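首页 > 走走看看 > 一月的开放日,在 Stunel 看了一下午的抽屉

去之前我跟家里人说下午四点就回来,结果到家天都黑透了,晚饭是热过两遍的。所以这篇会写得啰嗦一点,想到哪儿写到哪儿,大家泡杯茶慢慢看吧。

先交代一下,我自己是做仓储调度软件的,平时打交道的是货架、托盘和一堆怎么也理不清的订单状态,机械臂只算是隔壁邻居,见面点头的那种。Stunel 的开放日我去年就想去,报名晚了没赶上,今年一月一看到通知就填了表。地点在 Salinas 楼,离地铁站要走一段路,那天风大,我围巾都吹到脸上了,进门的时候前台的姑娘递给我一杯姜茶,真是救命(谢谢你!虽然我忘了问名字)。

上午是讲座,下午是分组参观。讲座我挑两句说:一场讲地图,一场讲安全停机。讲地图那场内容很扎实,可惜投影的字太小,我坐后排基本靠听。讲安全停机的那位语速很快,不过有一段我很喜欢,他说他们把“停”分成好几种,有原地保持的停,有顺着来路退一点再停,还有彻底断力的停,每一种在软件里都是单独的状态,进去和出来都要写清楚条件。我们做调度的也有类似的毛病,一个“暂停”按钮底下藏着好多种意思,出了事才发现大家理解的都不一样。我当场记了满满一页,回来的地铁上又看了一遍。

下午我分在看“操作”的那组,带队的是 Tonantzin Ibarra,做感知的,说话慢,讲到自己喜欢的地方会停下来笑一下。她一上来就说,今天给你们看的东西会很无聊,就是开抽屉、拿东西、放东西、关抽屉,请各位做好心理准备。我心想这有什么无聊的,我在家关抽屉还经常夹到袜子呢。

看的时候大家围在外圈,机器人干活的区域我们不进去,旁边有一块大屏幕,上面一边是头部相机的画面,一边是软件里的各种状态,彩色的小方块一会儿亮一会儿灭。我一开始只顾着看机器人本身,后来就慢慢挪到屏幕那头去了,再后来干脆就不走了。
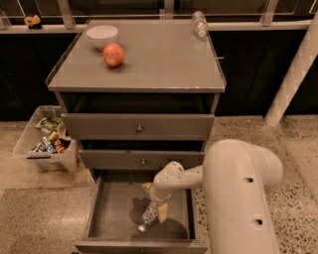

抽屉这件事,按 Tonantzin 的讲法,难就难在它是会动的家具。桌面是死的,识别一次,高度记下来,后面的规划都可以拿来用。抽屉一拉开,原来是空气的地方多了一圈壁板,原来能走的路走不通了,手要从上面伸进去,还得从上面原路出来。她们早先的版本里,碰撞模型是任务开始时建一次就不再动了,于是规划器兴高采烈地给出一条从侧面横着穿过去的路线,在它眼里那儿什么都没有嘛!后来改成每个动作做完都更新一遍柜子的模型,抽屉拉出来多长,壁板就跟着挪多远。

这个规划器叫 Drernby,是她们自己写的。名字怎么来的我问了,她说是某次起名投票的结果,她投的是另一个。Drernby 的工作方式我试着用自己的话讲一遍,讲错了是我的问题。上面一层是行为树,管“先做什么后做什么”,树最深的地方有 5 层,她们有个不成文的规矩,超过这个深度就要坐下来讨论是不是任务拆得不对。下面一层才是真正算轨迹的,以每秒 5 次的频率重新看一眼目标在哪里,如果目标挪得不多,就在原来的轨迹上修一修;挪得多了,就把手抬到一个安全的高度,重新来过。

同组有位做食品包装线的大哥问,为什么不重算得更勤快一点。这个问题我也想问!Tonantzin 说她们试过,频率调高以后手反而犹豫,往左修一点,往右修一点,像人在超市里跟对面来的人互相让路。原因是感知那边给出来的位置本身就有抖动,规划器算得太勤,就把抖动当成了真的移动。后来她们在中间加了一个小模块,只做一件事:判断这次的变化值不值得理会。她说这个模块的代码是整个仓库里最短的,也是改得次数最多的,每个新来的同事都觉得自己能写得更好,然后都会在里面待上两个星期。

听到这里我忍不住笑出声,我们公司也有这么一段代码,是管“订单算不算超时”的,我本人就在里面待过,出来的时候头发少了。

接下来讲到透明的东西,这是她的本行,能看出来她等这一段等很久了。透明塑料瓶对深度相机很不友好,光穿过去了,量回来的是后面那块板子的距离,有时候干脆就是一个洞。所以单看深度图,瓶子和没有瓶子差别不大。她们的做法是先在彩色图里把瓶子的轮廓找出来,再根据瓶子待在什么面上来推它的高度:待在柜顶,就用柜顶的平面;待在抽屉里,就用抽屉底板的平面。听上去很朴素吧?麻烦在于,你得先知道它到底待在哪个面上,而从上往下看,柜顶边缘的东西和柜子后面地上的东西,在图像里可能挨得很近。瓶子是站着还是躺着也得分开处理,站着的要从上头捏,躺着的要先看清楚朝哪个方向,手指才好横过来夹。

她在屏幕上给我们调出了置信度的图层,不透明的东西上颜色都很整齐,苹果那种东西简直是感知工程师的假期,圆的,红的,老老实实待着。轮到瓶子,颜色就花了,边上一圈都是犹豫。有个跟着爸爸来的小朋友说像融化的冰棍,Tonantzin 很高兴,说这个说法她要拿回去用。

我问了一个比较外行的问题:既然透明的这么难,演示的时候换个不透明的杯子不就好了?她说当然可以,而且有一阵子确实就是这么干的,成功率好看得很,然后拿到别人厨房里去试,人家台面上摆的全是瓶子和玻璃罐。从那以后她就坚持测试里必须有透明物体,哪怕数字难看。我对这种态度很有好感,我们测试环境里的订单也是个个规规矩矩,真实客户哪有这样下单的。

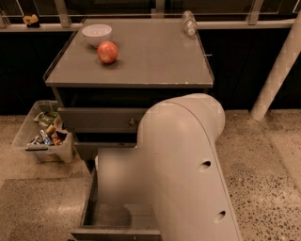
时间同步这一段我要单独写一写,因为是整个下午我学到最多的地方。相机拍下一帧,图像要传出来,要过一遍识别,再把结果交给规划器,等规划器拿到手,那已经是 80 毫秒以前的世界了。如果机器人自己站着不动,这点时间不算什么。可是头在转,手臂也在动,80 毫秒以前的头和现在的头朝向不一样,直接拿旧图像里的位置配上新的关节角度去换算,目标就会平白无故偏出去一截。她们的规矩是每一帧图像都带着拍摄那一刻的时间戳,换算的时候去翻那一刻的关节记录,翻不到就把这一帧丢掉,宁可等下一帧。

道理大家都懂,可她说她们踩过的坑是两台计算机的时钟走得不一样快。早上开机的时候对得好好的,到了下午越差越多,现象就是“上午抓得准,下午抓得歪”。一开始大家怀疑是阳光,把窗帘拉上了;又怀疑是电机发热,对着关节吹了一下午的风扇。最后是一位实习生在翻日志的时候发现,两边记录的同一个事件时间对不上。她讲这段的时候全组都听得很入神,包装线那位大哥一直点头,估计也有过对着机器吹风扇的经历。

说到日志,就要说到 Jurnetti 了,我私心觉得这是当天最好的东西,可惜参观安排里只给了它一小段时间。Jurnetti 是她们的记录和回放工具,机器人每做一次任务,相机画面、关节角度、行为树走到哪个节点、规划器选了哪条路又放弃了哪些路,全部按时间线排在一起,可以拖着进度条来回看。拖到某一刻,点一下行为树上的节点,它会告诉你当时是哪个条件让它往这边走的。看到这里我真的有点眼红!我们查问题还是靠在一大堆文本日志里搜订单号,搜到眼睛发酸。

她给我们看了回放库的列表,那天上面的数字是 1,529 条,都是开合抽屉和取放物品这一类任务的记录。每改一次感知或者规划的代码,系统晚上就会把这些记录重新喂一遍,看新代码在同样的画面面前会做出什么不同的决定。注意是“决定”,因为回放里的手臂不会真的动,新代码如果在中途选了别的路,后面的画面就对不上了,所以只能比到分岔的那一刻为止。她很坦白地说这是这套方法的短处,分岔以后的事情要么上仿真,要么第二天拿真机器试。早上来上班第一件事就是端着咖啡看分岔列表,大部分是无关痛痒的,比如手腕多转了一点点;偶尔有一条会让人把咖啡放下。

有人问回放记录怎么挑,总不能什么都留着。她说失败的都留,成功的按情况留,还有一类她称作“运气好的”也一定要留:任务完成了,可是看过程会出一身冷汗,比如手指擦着抽屉的壁板下去,或者瓶子识别错了位置却误打误撞夹住了。这种记录在统计里算成功,没有人专门去看的话,就混在里面过去了。她们每星期有一个钟头,大家轮流挑几条成功的记录来放,一起找毛病。我把这条抄下来了,回去打算跟组里提一提,先从超时的那些订单开始。

还有个小细节我也很喜欢。她们的行为树节点名字全是大白话,“看看抽屉开了没有”“手先抬起来”“再看一眼瓶子”,屏幕上一路亮过去,像有个人在小声自言自语。我问是不是为了开放日特意改的,她说平时就这样,早年用缩写,新同事要背一张表,背错了还会吵架,后来索性都写成句子。名字长就长一点,屏幕放得下。

抽屉关上这一步,我原以为是最简单的,推一下就完了嘛。其实里面也有控制上的讲究。拉开的时候手握着拉手,轨迹基本是被滑轨带着走的,所以手臂要软,让滑轨来决定方向,手臂只管给一点往外的力;要是手臂太硬,位置又差那么一点,就会跟滑轨较劲,柜子都可能被拖着走。推回去的时候也要软,可是到底的那一下要能察觉出来,力突然上去了,就该松手了,不能傻乎乎地接着推。她们把“到底了”和“卡住了”分开判断,看的是力上去的时候抽屉走到了什么位置:位置差不多到头,就算到底;半路上去的,就算卡住,退回来再看一眼。判断的门槛是一点一点试出来的,换一个柜子就要重新试,目前还没有什么偷懒的办法,有同事在做自动标定,她让我们明年再来问。

茶歇安排在走廊里,点心是小圆饼,有芝麻的和不知道什么馅的。我跟包装线大哥聊了很久,他关心的是这些东西什么时候能用到他那儿去,我说我也不知道,他说他那条线上的包装袋反光反得厉害,比瓶子还讨厌。我们就站在那儿一边吃一边比谁家的现场更糟糕,比到饼干都没了。

也说点不太满意的地方吧。一是大屏幕摆得偏,后面的人看不见,Tonantzin 自己也发现了,中途招呼大家换过一次位置。二是下午这组排得太紧,Jurnetti 那段刚讲到怎么给记录打标签,下一组就已经等在门口了,我还有好几个问题没问。三是纪念品帆布袋的带子太短,我这种穿厚外套的人背不上肩(这条纯属抱怨,袋子本身蛮好看的,现在拿来装土豆)。

散场以后我又厚着脸皮追上去问了一句,那个管“值不值得理会”的小模块,现在是谁在改。Tonantzin 说这个月又轮到她自己了,第三回。她把邮箱写在我的本子上,说有时钟问题可以写信给她,别的问题也行,回得会慢一点。

想去的朋友可以留意 Stunel 明年的通知,按今年的情况报名名额很快就满,操作这组尤其抢手。从地铁口出来走左手边那条路会避风一些,我是回去的时候才发现的。到了 Salinas 楼从正门进,侧门要刷卡。本子上还有两页关于地图那场讲座的笔记,字迹很潦草,等我认出来了再补一篇。

上一篇:把旧书架搬上五楼的过程
下一篇:暂无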